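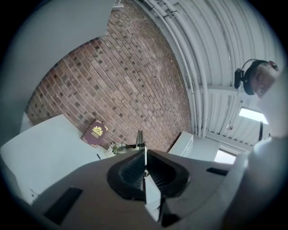
Hukdale School of Languages teaches Italian, Spanish and German to adults, and prepares written translations for private clients and small firms. The school was founded by Marisa Marino, who had taught Italian in evening classes for many years and wished to offer her students somewhere to continue once the public courses came to an end. It has remained independent ever since. The red-brown brick of our walls is familiar to everyone who has studied here, and visitors coming for a first lesson are often told to look out for it. Italian is still the largest department, although German has grown steadily and now has its own morning and evening programmes.

What we teach

Courses run at four levels, from complete beginner to advanced. Each level is taught over a term, and students may repeat a term at the same level if they wish. At the beginner stage the emphasis is on speaking and listening: greetings, directions, shopping, telephone calls, and the small exchanges that make up most of daily life abroad. Grammar is introduced from the first lesson and is set out in writing for students to keep. From the second level onwards, classes read short published texts, and by the advanced level a complete novel or play is read each term.

New students with some knowledge of a language are asked to attend a short interview before enrolling. This is held partly in English and partly in the language concerned. There is no written test. The teacher conducting the interview will recommend a level, and a student who finds the class too easy or too difficult may change within the first three weeks without charge.

Individual tuition is available in all three languages. It is most often requested by people moving abroad for work, by singers preparing Italian or German repertoire, and by those with relatives overseas whom they would like to be able to write to. Lessons may be arranged for one person or for two people of similar ability.

Our teaching staff

Marisa Marino continues to direct the school and teaches the advanced Italian class. Serena Testa is head of Italian and is responsible for the beginner and lower intermediate courses, including the course book, which she revises every summer. Murray Harawira leads the German department. He came to the school from secondary teaching and has a particular interest in pronunciation, on which he gives an additional class each November. Spanish is taught by Lucrezia Sorrentino, who also looks after individual tuition in all departments and should be the first point of contact for enquiries of that kind.

All teachers at the school hold a teaching qualification and have lived in a country where their language is spoken. New members of staff observe classes for a full term before taking a group of their own. We do not use temporary teachers. Where a teacher is unwell, the class is either taken by a colleague or held on a later date, and students are informed by telephone or email as early as possible.
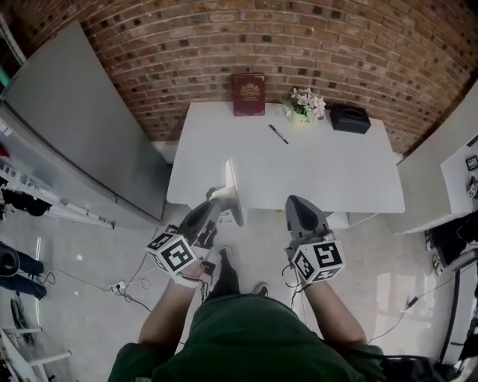
Reading has always held an important place in the school's work, and students are encouraged to begin at a much earlier stage than they expect. We believe that a learner who reads a little every day, however simple the text, will make better use of class time. Books are kept where people can see them. A dark red hardcover with a gold emblem stands against the brick at the back of a white table, next to a small white pot of pale pink and white artificial flowers, and a pen lies in front of it. We would like students to feel at ease with books as everyday objects, to be picked up between lessons and put down again. They are asked only to return them to the place where they were found.

The lending library

The library holds 1676 volumes in the three languages taught, together with dictionaries and a small number of grammars in English. Much of the Italian collection was given by Rosario Gentile, a former student of the school, and consists of twentieth-century fiction, travel writing and a good selection of cookery books. These last are borrowed more than anything else. Simplified readers for beginners are shelved separately and are marked by level.

Any enrolled student may borrow up to three books at a time for the length of the term. Former students are welcome to go on using the library on payment of a small yearly fee. Gifts of books are accepted in good condition, but we regret that we can no longer take encyclopaedias or bound magazines.

Translation

The translation office was opened in response to requests from students and has its own staff. It handles letters, family papers, certificates, property documents and correspondence with public offices abroad. Each translation is prepared by one translator and read by a second before it is released to the client. Quotations are given in writing and are based on the length of the original. Handwritten documents may take longer, and clients are advised to send a clear copy before deciding whether to proceed.

We do not give legal advice, and the office cannot act on a client's behalf in dealings with authorities overseas.

Students and fees

In the current academic year 569 students are enrolled across all departments. The majority attend once a week in the evening. Fees are payable by the term and include the course book and all printed materials. A reduced fee is offered to those in full-time education and to people receiving a state pension. Students joining after the start of term pay only for the lessons remaining.

Enquiries

Requests for a prospectus, an interview or a translation quotation may be made in person at reception, by telephone or in writing. Written enquiries are answered in the order in which they are received. Please state the language that interests you and whether you have studied it before.

This page was last revised on November 30, 2022.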